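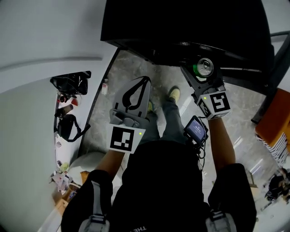 A pair of hand-held grippers in use, with a green can in the jaws of the right-hand unit and a small screen carried near the arm.

The Skamcombe workshop occupies the ground floor of a former printing business and is open to its members every evening. It has two drill presses, a laser cutter of uncertain temper and a long waiting list for the larger of its 3D printers. For most of this year, the printer has been reserved on alternate evenings for a single purpose: the production of parts for Hodo, a pair of hand-held grippers designed and assembled by members of the workshop.

Hodo is intended to teach a robot arm by demonstration. A person wears the equipment, carries out a household task and goes home. The movements of the two grippers are recorded as the task is performed, and the recordings are later used to train the control software of an arm known as Ene, which stands on a steel bench at the rear of the building. The arm need not be present during the demonstration, and the demonstration need not take place in the workshop. Members have worked in kitchens, hallways, a laundry room and, on one occasion, the lobby of a dental practice.

The method is well established in university laboratories, where several designs have been published with full drawings. The interest of the Skamcombe project lies in its circumstances. It was built by people with other occupations, in shared premises, on a parts budget of $3,150 for the complete set, including spares. A grant from the Grerell fund, which supports technical education in the region, covered $500 of that amount. The remainder came from membership fees and the sale of an unused lathe.

From one hand to two

Work began in February with a single gripper. The first version had a pistol handle, a trigger and a pair of rigid fingers cut from acrylic sheet. It could lift a sponge and a tennis ball with confidence. Smooth objects presented more difficulty, and glassware was excluded from the trials at an early stage. The handle also placed the weight well forward of the wrist, and members who wore it for longer than a quarter of an hour reported sore forearms the following day.

The second version moved the trigger mechanism back toward the hand and replaced the rigid fingers with fin-shaped ones. Fingers of this type are flexible by design. When the inner face is pressed against an object, the structure bends around it and spreads the load over a larger area. The workshop printed its fins in gray filament and fitted each with a dark inner pad for grip. Eleven shapes were tried before one was adopted, and the rejected fins are kept in a drawer beneath the soldering station, where new members are encouraged to bend them and compare.

A second gripper followed in late spring. Many ordinary tasks turn out to require two hands, although people seldom notice the contribution of the one that is merely holding something steady. Opening a jar, folding a towel and pouring from a carton all fall into this group. Building the second unit took less than half the time of the first, but making the two work together occupied the whole of the summer.

Keeping track of position

A recording is useful only if the software can determine where each gripper was at every moment. Each unit therefore carries a white cube marked with a black square pattern of the kind used in camera tracking. Because the pattern is known in advance, software can find it in a video image and calculate the distance and angle from which it is being viewed. A cube has the advantage over a flat tag that at least one face is usually turned toward the camera, even when the wrist is rotated.

The cubes proved to be the most troublesome parts of the build. The first set was printed in glossy material, and reflections from ceiling lights erased portions of the pattern. The second set was matte but slightly out of square, an error too small to see and large enough to place one gripper inside the other according to the tracking results. The present cubes are assembled from flat panels glued around a machined core, and each is checked against a reference block before it is fitted. Members who have performed this check describe it as tedious and have asked that the procedure be shortened. It has not been.

A green light on each gripper indicates that the unit is connected and ready. The light was a late addition, made after an entire afternoon of kitchen demonstrations was found to contain data from the left hand only. The workshop's written procedure now requires the wearer to look at both lights and say aloud that they are green before starting.

What the wearer carries

The remaining equipment travels with the wearer. The batteries and recording computer sit in a backpack, and a small hand-held screen with a blue interface is attached near the right arm, where it can be read without setting anything down. Cables run from the screen toward the waist. An earlier layout sent them over the shoulder – an arrangement that worked well until the wearer reached for a high shelf and disconnected the display.

Cable routing may appear to be a minor subject, but it takes up four pages of the project's build notes. The notes recommend a loop of slack at the elbow, fabric ties in preference to plastic ones, and backpack straps with buckles that can be adjusted by another person while the wearer's hands are occupied. They also advise flat shoes. The complete outfit requires a helper to put on, and first-time wearers are given ten minutes to walk about, open and close the jaws, and pick up items of no value before any recording begins.

Drink cans are a favorite for this purpose and for many of the recorded tasks. A can is light and cheap, and its size varies little from one brand to the next. It is also an honest test of grip. A full can will slip if held too gently, and an empty one will dent if held too firmly, so a wearer quickly learns how far to close the trigger. The same lesson is passed to the arm through the recordings, in which the opening of the jaws is stored with each position.

Recordings and results

The project's library held 644 accepted demonstrations at the time of writing. A demonstration is accepted if both cubes were tracked from beginning to end and if a second member, watching the playback, agrees that the task was completed as described. Rejected recordings are kept separately. Several have been useful in finding faults in the tracking software, and one is shown at open evenings because of a cat that walks slowly through the whole of it.

Results on the arm have been mixed. Ene has a single gripper of the same fin-shaped pattern, so the two-handed recordings cannot yet be used in full. With one-handed tasks, it has learned to move cans from a table to a crate with fair reliability, provided the cans are upright and the lighting resembles that of the recordings. It does less well with cans lying on their sides, and it has shown a persistent tendency to release an object slightly above the surface on which it is to be placed. The members responsible for training believe that this reflects a habit of the wearers, many of whom let go a little early themselves. New demonstrations with slower releases are being collected to test the idea.

A second arm is planned. The bench has been extended to receive it, and the base plate is already drilled, though the motors are on back order and the workshop has declined to estimate a date of completion.

Advice for other workshops

The build notes, printable part files and a list of suppliers may be requested from the workshop by any nonprofit group. The members offer several recommendations to those considering a similar project. Build one gripper and use it for a month before starting the other. Print spare fingers in batches of four. Label every cable at both ends. Borrow a camera with a wide lens before buying one, and test it in the darkest room in which recordings will be made.

They also suggest recording in homes as they are ordinarily kept. Early sessions were held on cleared tables in the workshop, and an arm trained on those recordings was confused by the presence of a single newspaper. Demonstrations made later among everyday belongings took longer to review, and the training group has since stopped using the earlier set altogether.

Open evenings at Skamcombe continue through the fall. Visitors may try the grippers under supervision, and closed-toe shoes are required in all areas of the building.

Published 9/21/22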